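Last updated: 2018-11-20

by Queiroz

We use cookies to remember your settings. By reading on you agree to this.

The shelf question, again

I have been reading about desk shelves, and I blame the newsletter from Tevomum, which has decided that a raised shelf across the back of a table will change how a person works. Clear surface, clear head. They had 3000 words on it. I read all of them with my coat still on and then went and looked at what people put on these shelves in real life, and it is exactly what they had on the table before, only four inches higher.

I say this as someone who bought one. Mine came from Cena in a flat box, with instructions for a different shelf. It took me an evening. For two days it held a lamp and I felt very pleased with myself. By the end of the week it held the lamp, a mug, a bag of almonds, three pens that don't write and the letter from the dentist. The table underneath was no clearer, because now there was an "underneath," and I had started keeping things in it.

My theory is that a shelf doesn't remove anything. It gives every object a second place to be left. A coffee cup used to have to earn its spot or get knocked over by my elbow. Now it can sit up there out of reach until it grows something.

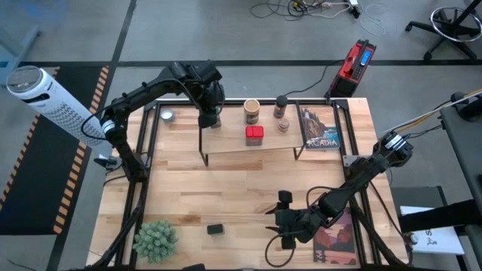

Coffee up top, Acadia at one end, succulent down at the front corner.

I will admit the light wood looks good, and the thin black legs are nicer than mine, which are fat and gray. But jars! I don't understand jars on a work shelf. A spice jar belongs near a stove. I went through my own place tonight to see if I was any better and found cinnamon next to the printer, so I'll leave that one alone.

The postcards I understand a little more. I have a shoebox of them, all bought and never sent. One with a lighthouse on a cliff would do very well leaning at the end of a shelf, and the red canyon kind is what I would want in December when the window is dark by the time I get home. Still, I doubt anyone looks at a postcard after the first week. I had one of a lake up for two years and when it fell behind the radiator I noticed a month later.

And the little plant. Every desk article has one. Gatus sells them by the register and the tag says they thrive on neglect, which I have tested - mine did not thrive. I am on my third. It sits at the front left, same as that one, and I catch it with my sleeve most mornings.

Plan for tomorrow, which I don't expect to keep: everything off the shelf, wipe it down, put back 5 things and see how long it stays at 5. The tin of paper clips can go in the drawer. The almonds I can just eat. The dentist letter has to be answered anyway, they want me to pick a time and I have been using it as a coaster.

If it's full again by the weekend the shelf goes down to the storage locker, and the lamp goes back where it was.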